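Lendine Simulator — User Guide
Section 4. Setting up the head camera and checking the arm view

Before you start, the room must be loaded and the simulation must be paused.

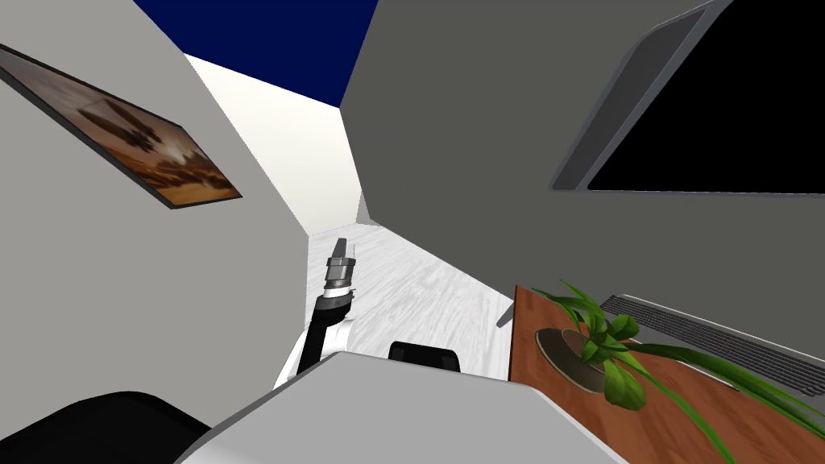
The head camera is attached to the robot model, so its view changes when the torso or the neck changes. For this reason please finish the posture settings of Section 3 first. If you change the posture later, you have to repeat steps 3 to 6.

4.1 Procedure

1. Open the Plonis panel and select the robot in the tree on the left.

2. Under Sensors, choose head_camera. The status field should say "idle". If it says "locked", another client is holding the camera and you must close that client.

3. Set the image width to 700 and the height to 500. Other sizes are accepted, but the planner will scale them and this costs time in every cycle.

4. Set the pitch and the roll of the camera. Enter the values in degrees and press Enter after each one. The preview does not refresh while you are still typing.

5. Move one arm to the raised pose with the command "pose up". The other arm keeps its last joint values.

6. Check that the gripper tip is inside the preview. Parts of the robot body may also be visible at the bottom. The self-filter removes them before planning, if it is switched on.

7. Click Save View. The file is written to the project folder with the extension .tview.

Note: The self-filter uses the collision meshes and not the visual meshes. If you replaced a cover or a link in the model, update both meshes — otherwise the points of the new part stay in the cloud and the planner treats them as an obstacle.

Note: Thin objects, for example plant leaves or the slats of a grille, can give broken depth values. Increase the render samples to 600 if the cloud shows holes in these places.

Caution: Do not press Run while the camera is being edited. The Tripathi planner reads the camera transform only one time, at start, and will continue with the old value.

4.2 If the preview stays black

Check the near clipping distance. When it is too large, close surfaces disappear, and when it is zero the preview is not drawn. Error 693 in the log means that the renderer has no free memory. Close other previews and load the room again.

Bultley software documentation, revised 22 Apr 2026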